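Student members wanted: Ilier simulation project, winter term

The Ilier project group has three open places for students who want to work on robot tasks in simulated home interiors. Members write task definitions, run them and log the results. The first block of work covers furniture with drawers – approach, reach, pull, release – and objects standing on top of it.

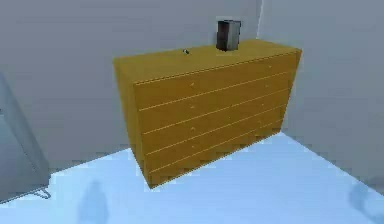 No robotics experience is needed. Applicants should be able to write short Python scripts and read an error log. The existing task set holds 235 entries, 70 of which need their start positions rewritten. Each member takes a share of these and reviews the work of one other member.

The second block covers moving between rooms, with doors and wall-mounted items included in the layout. Collision settings are checked by hand before any run is accepted. 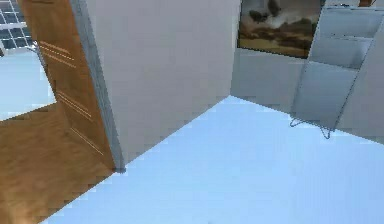 Wyss, December 10, 2023

Work starts in January and is unpaid – course credit can be arranged. To apply, send a one-page letter and a code sample to Domenica Gruber, Ilier project office, Corel Building. Code samples may be in any language. Group work is accepted if your own part is marked.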